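Bottled tea, again

I have never understood paying for cold tea. Sena Ofori keeps telling me the oolong is different – no sugar, proper leaves, drinks like the real thing – and I keep saying that cold tea is what you find beside the bath three hours later. Still, I said I'd try two kinds side by side, in small blue cups, on the good tray.

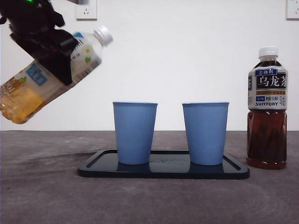
Dzifa Sulemana wrote in to say that I'd got it wrong before I'd begun, and that oolong should come second or the paler tea will taste of nothing at all. Fair enough. I swapped them round, though I suspect she also thinks the tray is silly.

The paler one has a big 0 on the label, and I distrust a big 0. Tea never had much in it to begin with, so what are they boasting about?
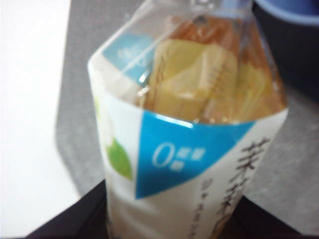 It was flowery at first, then a bit like the water from a vase. The oolong was better: darker, drier, something to chew on. I'd finish a cup with salty noodles. Would I buy it again at Rirkmont prices? I've got a kettle and a box of teabags that needs using up by November.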